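Brown marble-look tiles, seal or leave??
Flooring & Tiling > General

pistden_dave
Doing the hall in big square tiles, dark brown with tan veins, this sort of look. Polished finish. Bloke at the shop says seal before grouting, box says nothing. Who's right

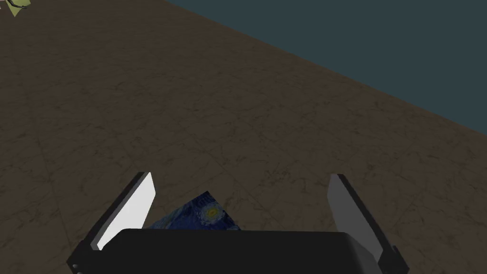 Parveen Butt
Depends if it's real stone or porcelain. Porcelain, leave it alone, sealer just sits on top and goes smeary. Real marble yes, seal first or the grout will stain it.

pistden_dave
Porcelain I think. Box says Seltateck, 300 quid for the lot so cant be marble

Roos Van Beek
Disagree with Parveen a bit. Polished porcelain can have tiny pores from the polishing, dark grout gets in and you never shift it. I did 2 thin coats of Wundus before grouting, buffed off after ten mins. No smears.

Parveen Butt
Ten mins is fine if you remember. My sister left hers over lunch and spent Monday on her knees with a scouring pad. Try a spare tile first Dave, rub some grout on, wipe, see what happens.

grumpyfloors
Sealer is a con. 117 for the posh stuff at De Haan last time I looked, do me a favour

Roos Van Beek
Nobody said buy the posh stuff

pistden_dave
Ok will try grout on an offcut tonight. Brown grout or grey?

Parveen Butt
Brown. Grey will show every joint.

grumpyfloors
Grey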